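Home | Talks | Workshop | Tools | Contact
Print this page | E-mail this page

Speaker notes, Stundholm open workshop: "An arm on the table"

Slide 1. Say good evening, say the name of the project: Jetarura. It is a small arm with a gripper, built in the shared workshop in evenings. I started in August. Speak slowly here.

Slide 2. Parts. The motors come from Draneck, the power supply is from an old printer. Total cost was over 3000 crowns. Mention that two motors burned, and that it was my mistake with the wiring.

Slide 3. The task. The arm must come from the left, close the fingers on a box with a black top, and lift it. Black is difficult for my software, so I chose it on purpose. Let people look for a moment before I continue.
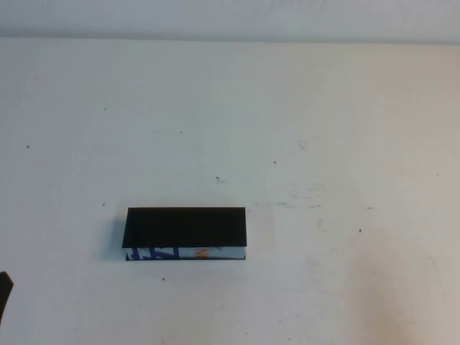
How long does one pick take? It takes 40 seconds now, and most of this time is the arm moving slowly to its place.

Slide 4. Calibration. I repeat it each time the table is moved. Seven points, always in the same order. The Zürcher method is good for this, but I should not explain the mathematics, only show the sheet with the points.

Slide 5. What I want to change: softer finger tips, shorter cables, a better stop button. Ask if somebody has experience with silicone.

If there is time, run the arm live. Check the stop button first!

Last updated: 13 January 2025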